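## 3. Data collection

Team: Aníbal Escobar, Deisy Castaño, Leidy Espinoza

The policy is trained by imitation only, so every example comes from a person doing the task by hand with a pair of hand-held grippers. Each gripper carries a marker cube at its base, and the cube pose is recovered from the overhead view in post-processing. No robot arm is needed at this stage.

The task set, which we call Nina, covers two-handed tabletop rearrangement. An episode starts with both grippers open over the near half of the table and ends when the operator says "done." Objects are placed by a second person between episodes. We mixed rigid items (phone, bottles) with artificial plants — the leaves and stems bend under the pads, and the first version of the policy handled them poorly. 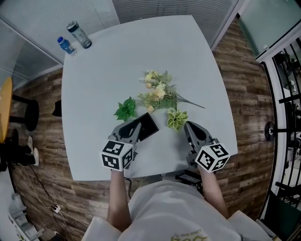 *Figure 4. Operator view during a Nina episode, phone held in the left gripper.*

### 3.1 Episode counts

We recorded 119 episodes in May. Of these, 41 were rejected for the following reasons:

| Reason | Episodes |
|---|---|
| Marker cube lost for more than one second | 22 |
| Object dropped off the table | 8 |
| Wrong start pose | 11 |

The remaining 78 were split into 70 for training and eight for validation. Deisy reviewed all rejections a second time and changed none of them.

### 3.2 Tracking problems

Most losses came from the operator rotating the wrist inward, which hides the cube faces behind the forearm. Asking operators to keep their elbows out reduced this, but it also slowed the motion. We kept the slower episodes and resampled every trajectory to a fixed length before training.

Glossy objects caused a separate problem. The segmentation step merged the phone with the black gripper pads in several episodes, and Leidy corrected those masks manually.

### 3.3 Labels

Each episode has one text label and two grasp times, one per hand. Grasp times were set from gripper width with a fixed threshold. For plant stems the threshold fires late — see Section 5 for the effect on release timing.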